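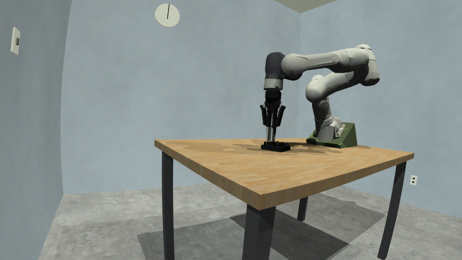
Wooden table, green base block toward the back

gurnano_joiner
Strip tops move across the grain. Leave 3 mm at each fixing — slotted holes, no glue.
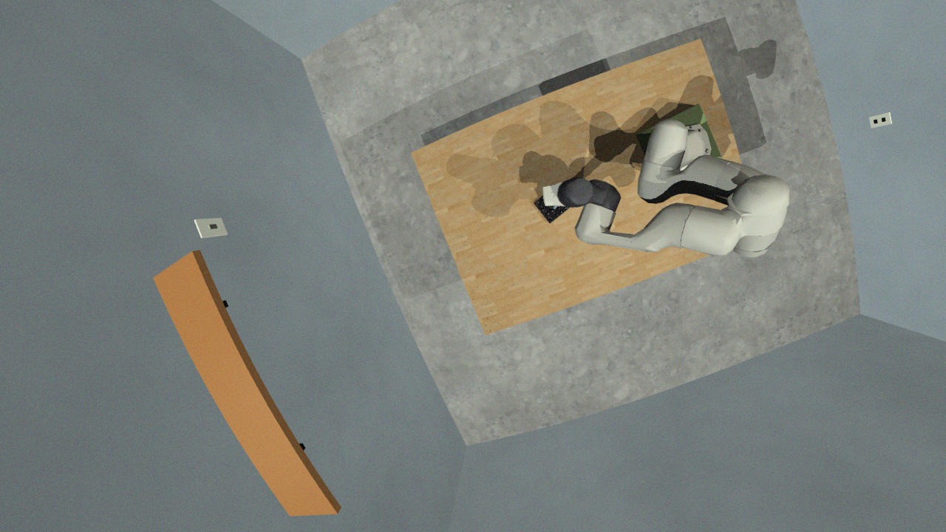 Honey-coloured top, parquet-style grain

meng2064
Disagree. With narrow strips, 2 mm is plenty.
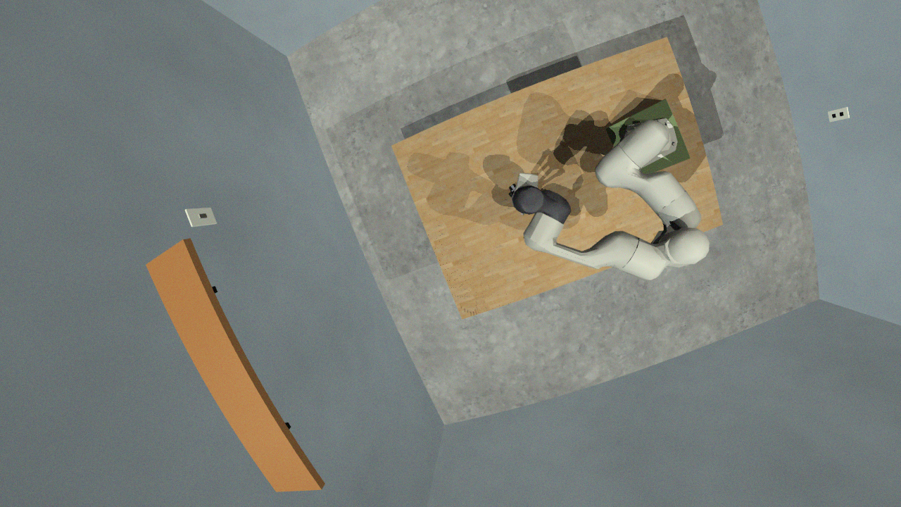
Clukbridge, February

slot_and_screw
Two was too tight in my shop. Dry winter air, and the top split at the end fixing. 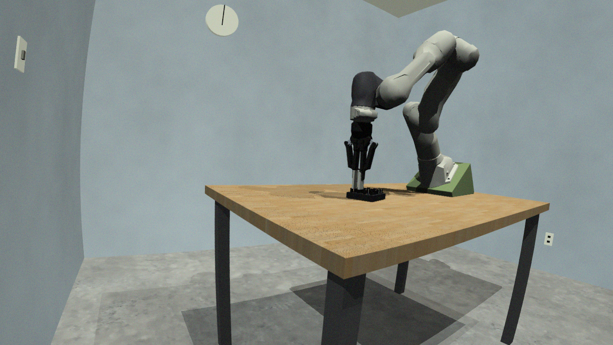

Table and mottled grey concrete floor

akorthorpe
Did you seal the underside? Five thin coats, same as the face.

meng2064
Five is overkill. Staying at 2 mm.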